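Home > Reviews > Storage and tidying

Doolan drawer unit, two months in

Reviewed by Rosemarie Kuhlmann

Score: 70 out of 100
Comments (2)

I bought the Doolan drawer unit in March for the kitchen at Sarevcombe, where the old dresser had given up. It is a plain white unit with four drawers, 86 cm high, and it came flat in one box. I carried it in on my own, but I would not want to do the stairs with it.

Putting it together took most of an afternoon. The instructions are drawings only, and the one for the drawer runners shows the left and right the same way round. I fitted the first pair wrongly and had to take them off again. The bag of screws had 29 of the short ones and all of them were used, so there are no spares if you drop one behind the skirting.

The drawers run well. They stop softly and don't tip when they are pulled right out. The bottom one is deep enough for saucepans. The top one is too shallow for anything taller than a fish slice, and the divider supplied with it slides about, so I took it out.

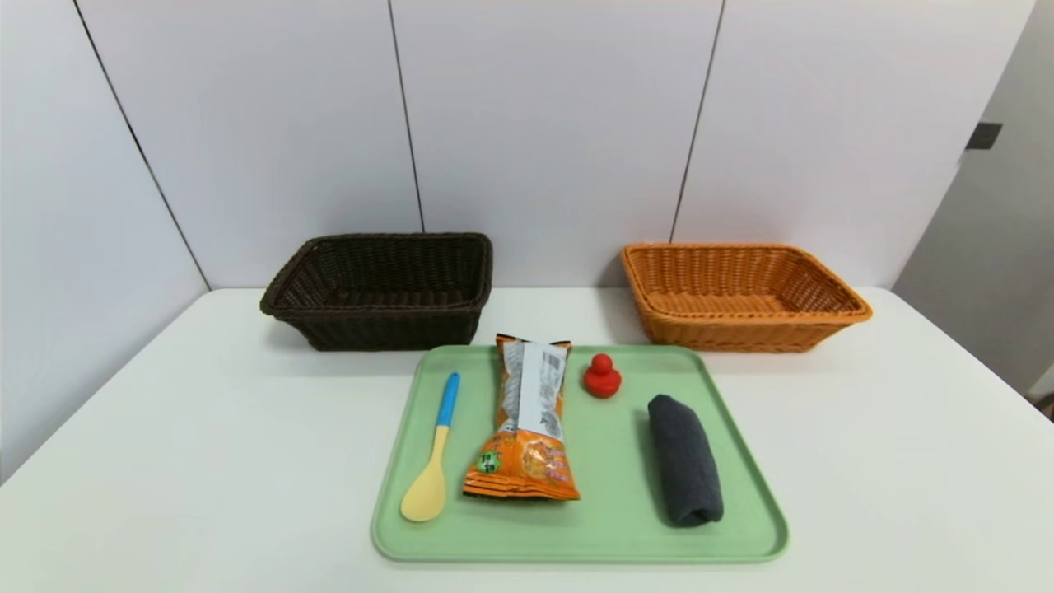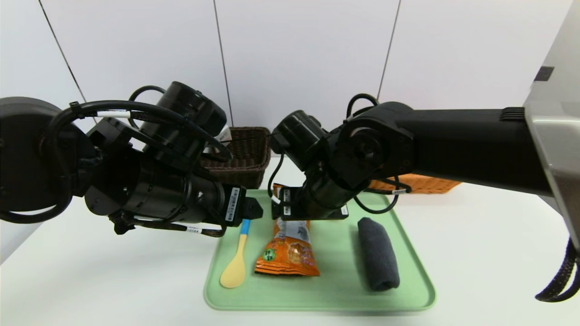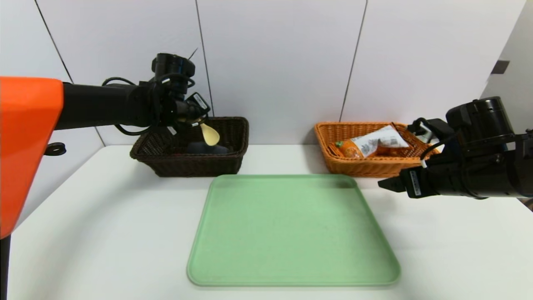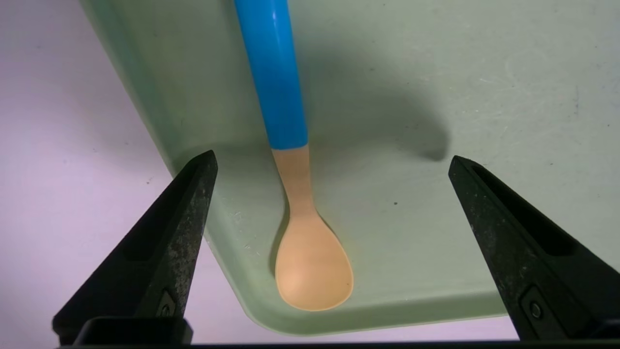

The top of the unit marks more easily than I expected. Tea leaves a ring if it is left overnight, and a damp cloth only gets half of it off. A cream cleaner does the rest but dulls the finish slightly. If you mean to keep things out on it, I would put something under them. A pale green tray with a raised rim, like the one with the blue-handled baby spoon on it, is the right sort of thing for small items that would otherwise get pushed to the back. Mine cost very little and wipes clean.

The handles are the weak point. Two worked loose in the first month and I have tightened them since. My neighbour Rangi Paewai has the taller version and put a drop of glue on his, and they have stayed put.

I also looked at the Ullilen unit before buying. It has better handles, but the drawers don't come all the way out and the back panel is thin. For a kitchen I would still choose the Doolan. For a bedroom the Ullilen would do.

Good: smooth drawers, deep bottom drawer, solid back
Bad: poor instructions, loose handles, top stains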